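Agathe Guillot
2026-03-11

I've been meaning to write about my grandmother's kitchen radio for ages, so bear with me, this may take a few posts.

She kept it on top of the fridge and it was on from breakfast until the dishes were done. Farm prices, funeral notices, a man reading letters from people who had lost their dogs. I learned to tell time by it.

When the power went out in the big ice storm – eight days, and I was small enough to think it was a vacation – that radio was how the whole street found out which roads were open. Neighbors stood in our kitchen in their coats and listened.

So I bought one for myself this month, a plain little thing with a dial and no app. It lives by the bread box. I get four stations clearly and a fifth if I lean on the counter.

The nicest surprise has been the Tolar station, which still does a swap hour at noon. Yesterday a woman was giving away 300 canning jars, and somebody called in before she'd finished her sentence!

Do you still keep a radio in the house? Tell me what you listen to, and what your folks had on when you were little. I'd love to hear all of it.
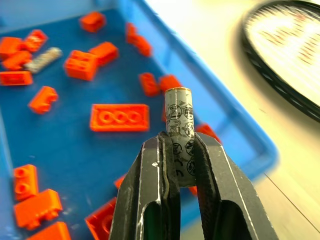
Mi-kyung Cho: Ours was ball games on the porch, with the sound turned way up so Dad could hear it from the garden. I still put a game on when I'm shelling peas.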